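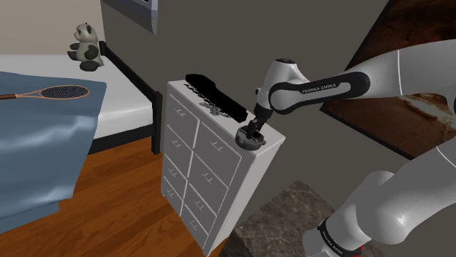 Skusten Family Activity Kit
For preschool and home visiting programs, ages 3 to 5

The Skusten Family Activity Kit is a set of take-home materials for early childhood programs that work with parents. Each kit serves one classroom or one home visitor's caseload for a program year. Families borrow an activity pack, use it at home with their child, and return it for the next one.

The kit was developed by Dalia Petrauskas during her years coordinating parent programs in Skulitby, and is published by Clerner. The current edition replaces the earlier boxed set, which is out of print. Activity packs from the old set can be used alongside the new ones, but the numbering is different.

What the kit contains

- 12 activity packs in zip pouches, each with a parent card, a child card and the small materials needed
- 1 coordinator's guide, spiral bound
- 1 pad of loan slips
- 1 set of home language labels
- 1 refill list for consumable items

The packs cover talking and listening, early number, sorting and matching, music, outdoor play, cooking together and getting ready for kindergarten. They don't have to be used in order. The guide suggests a sequence for programs that start in August and another for programs that enroll families year-round.

Parent cards

Parent cards are written in short sentences and printed in large type. The front gives the activity in steps. The back lists things to say while doing it and two ways to change it for a younger or older brother or sister. No card asks a family to buy anything. Where an activity calls for a household item, such as a spoon or a towel, the card names at least one substitute.

A blank panel on each card is meant for words in the family's own language. Programs that serve First Nations, immigrant or bilingual families often fill in this panel with the help of an elder or another parent before the packs go out. The label set is sized to fit the panel. A template for printing your own labels can be requested by email.

Using the kit with a group

Most activities also work at a parent and child session of 30 to 40 minutes. The coordinator's guide has notes for group use, with a setup list and a short closing song for each. Groups of up to seven families can share one kit. Larger groups should order a second kit or the duplicate pouch set.

Training

Training is not required. Programs that want it can book a half-day workshop with Rimantas Hunt, either on site or online. It covers introducing the loan system to parents, keeping records without extra paperwork, and what to do when packs come back incomplete. Staff from neighboring programs can attend the same workshop at no added charge, as long as the host has the space.

Care and safety

Pouches and plastic pieces can be wiped down with mild soap and water. Cards are laminated and should not be soaked. Cloth items are machine washable on cold. Check every pack against its contents card before lending it again, and discard any piece that is cracked or has a loose part. Packs 4 and 9 contain small parts and are marked for use with an adult only.

Ordering

Item 580: Skusten Family Activity Kit, complete
Item 647: Duplicate pouch set (activity packs only, no guide)

Refill items and single replacement cards are sold separately. We accept purchase orders from schools, tribal and band offices, and nonprofit agencies. Please put the name of the program as well as the billing office on the order. Kits ship in one carton. A signature is needed on delivery, so give us an address where someone is in during the day.

Unused kits can be returned in the original carton. Opened pouches cannot be returned, but missing or damaged pieces will be replaced if you write to us with the pack number.

The Dambrauskienė picture cards shown in earlier catalogs are no longer included with the kit. They are still available as a separate set while stock lasts.

Filed under: Early Learning > Parent Involvement > Take-Home Kits

© Clerner. All rights reserved. | Contact us | Shipping and returns | Back to top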